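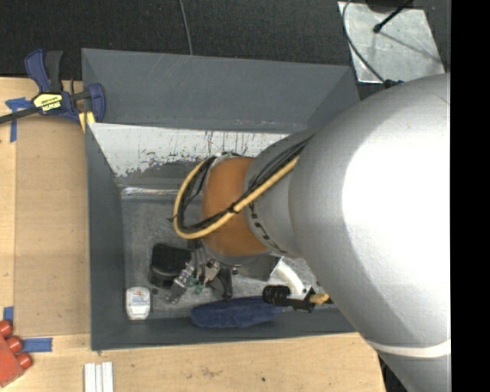 *Attachment 1: grey bin on the table, scratches on the back panel.*

**Ticket 1197: Furnix grey bin, marks on inside panel**
Opened: 2021-01-03
Raised by: Stirnent, packing room
Supplier: Jondel
Status: open, disputed

**What was reported**

Grey rectangular bin, open top, sides that flare outward. Faint scratches on the tall back panel. The packing room says the bin is "worn out" and wants the whole batch of 96 replaced under the supply agreement. The supplier says scratches are cosmetic and wants the ticket closed.

I don't believe either of them yet. Faint scratches on a smooth panel don't make a bin worn out. On the other hand, Jondel called the last lot cosmetic too, and we ended up throwing those away in August when the corners split.

**Check 1: is it dirt or is it damage?**

Wiped the back panel with a damp cloth and a drop of washing-up liquid. Dried it and looked again under the lamp. Marks still there. Ran a fingernail across them and could barely feel anything. So it is scratching, and shallow.

The first reply from Jondel suggested "residue from the moulding process". It isn't residue. Residue would have shifted, or at least smeared.

**Check 2: does it hold its shape?**

Filled the bin with boxed fittings to its normal working load and left it overnight on the wooden table. Emptied it in the morning. The sides had the same lean as before and the base sat flat on the tabletop. Pressed each corner from the inside with a thumb and heard no creaking. No white stress lines, and those were the first sign of trouble with the old ones.

This doesn't prove much. One night is one night. The old bins passed this as well.

**Check 3: is it the table?**

The packing room's second theory was that the tabletop is rough and is chewing up the bins. I can't see how a table scratches the inside of a bin, but I checked anyway. Wiped the wood down and went over it with a dry cloth to see if anything snagged. Nothing did. The underside of the bin has the usual scuffs from being slid about.

Theory dropped. Please don't reopen it without something new.

**Check 4: the "3000 cycles" claim**

The Jondel sheet says the bins are good for 3000 cycles. I asked what a cycle is. The answer was "one normal use". I asked whether normal use includes metal parts going in without a liner, and got the same sheet back with the same line highlighted.

Until that is written down properly I am treating the number as decoration.

**Check 5: liner**

Put a foam liner in 2 bins from the same delivery and left the rest bare. The Mladenović liners are a loose fit at the top because of the flare, and they ride up when the bin is emptied in a hurry. The packing room already hates them. They do cover the panel, so any new marks should be easy to rule in or out.

**Reply from supplier, pasted in full**

> We have reviewed the attachment and consider the surface condition to be within tolerance. Kindly confirm closure.

Not confirmed. No tolerance for surface marks appears anywhere in the paperwork we were given. If there is one, send it.

**Where this stands**

- Replacement of the whole batch: refused for now, the evidence isn't there.
- Closure as cosmetic: also refused.
- Bare bins stay in use. Stop stacking them full.
- Packing room to report any split, white line or rocking base on this ticket, with the bin label, and to stop writing "worn out" in the notes field.
- Jondel to define a cycle in writing and supply the surface tolerance.

Next look at the lined pair when the current order has gone out.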